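Istex knit swatch notes – read me first

Hi! I'm Anežka Lukáč, and this folder is my collection of pictures and notes on knit fabrics, mostly jersey and rib, mostly cut from clothes that were past wearing. It started as a way to settle arguments at the mending table in Skestham and got out of hand. There are 48 fabrics in it now, and 3000 pictures if you count the duplicates I keep meaning to weed out.

What's in the folder

pictures/ has one subfolder per fabric, named by color and then a short word for the knit (gray-rib, navy-jersey, coral-fine and so on).
notes.csv is the big table. One row per picture: fabric, color, how fine the knit looks, flat or bunched, and whatever I felt like writing in the last column.
old/ is the first batch, from April. The colors are off in most of it – I had a yellow bulb in the lamp. Use it for texture if you like, but please don't match thread to it.

How I name colors

By eye, in daylight, with the cloth spread out. Manon Fehr checked 80 rows for me and disagreed with 12 of them, nearly all in the pink and orange families (she says peach, I say salmon, we've agreed to leave both in). If you search for one pink, search for all of them.

Flat or bunched

Flat means smoothed out by hand. Bunched means anything else, including folded over once. I know that's a wide bucket! Hajar Kabbaj wants a third word for cloth that's only a bit wrinkled, and she may get her way in the next version.

Known problems

Two of the rib fabrics are probably the same shirt. The last column has typos all over. A few rows say "cotton" when I was guessing, so treat fiber as a hint and go by the knit.
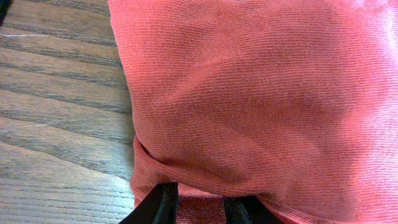
Fine knits are the ones I get asked about most, and they're a pain to label, particularly when they're bunched. The little ribs are your best guide to which way the fabric runs, so follow those before you look at the creases. Color is where people slip up. With this coral pink, the lit part up in the corner goes nearly pastel while the inside of the fold is a good bit redder, and it's all one cloth. I write down the middle shade and leave it at that.

Using it

Go ahead, for anything you like. If you fix a row, send it to me or to Nizar Kanaan, who keeps the spare copy, and put your initials in the last column.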